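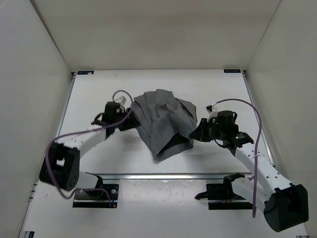 My sister says a T-shirt should be folded on a bed, standing up, and that anyone who does it on a table is making extra work. She sent me that by text after my last laundry post, along with the opinion that gray clothes shouldn't be bought at all because you can't tell front from back at night.

I have tried the bed. The trouble with the bed is that the mattress gives, and a soft surface lets the cloth slide around under your hands. On a hard white table I can see the edges of a gray piece and I can press a crease so it stays. My back also prefers the table. So I'm keeping the table, and she can keep the bed.

What I changed this year is the order. In January I was still folding things as they came out of the pile, one shirt, one towel, a sock, another towel. It took me most of an evening and I ended up with stacks all over the living room that had to be walked to different closets. Now I sort first. Towels go on the chair, shirts go on the couch, and everything small goes back in the basket until last. One load comes to 22 pieces if I leave the socks out, and I get through it in the time it takes to listen to one side of a record.

The part I still don't like is the start of each piece. Folding is easy once a thing is flat. Getting it flat is the job. A shirt comes out of the dryer in a lump with the hem tucked up inside and one sleeve wrapped around the rest, and there is no good place to grab it. I used to pick it up and shake it, which works for towels and does very little for a knit shirt. Now I look for the hem first. Any piece of it will do. Once I have a bit of hem in one hand I run the other hand along it until I reach a side seam, and then I pull the two apart. The rest of the shirt mostly follows.

With things that have no obvious hem, like a fitted sheet, I still lose. I fold those in 4 and sit on them.

A few notes on what I use, because I got asked last time. The detergent is Brivon, unscented, the big jug. I switched to it from Heo when the store at Trekdale stopped carrying Heo in anything but lavender. I can't say the clothes look different. I stopped using dryer sheets at the same time and the towels dry my hands better now.

I also bought a Ponavum folding board, the plastic kind with hinged panels. I used it for 3 weeks. It makes very even shirts, all the same width, and they look good on a shelf. But the shirt has to be laid out smooth on the board before you flip anything, so it doesn't help with the lump. It also doesn't fit in any drawer I own. It is behind the washer now if a neighbor wants it.

My drawers hold 6 shirts across if I fold in thirds and stand them on edge. If I fold in half and then half again they're too wide and the drawer catches at the back. I measured this twice because I didn't believe it the first time.

Next load is bedding. I'll be doing it on the table.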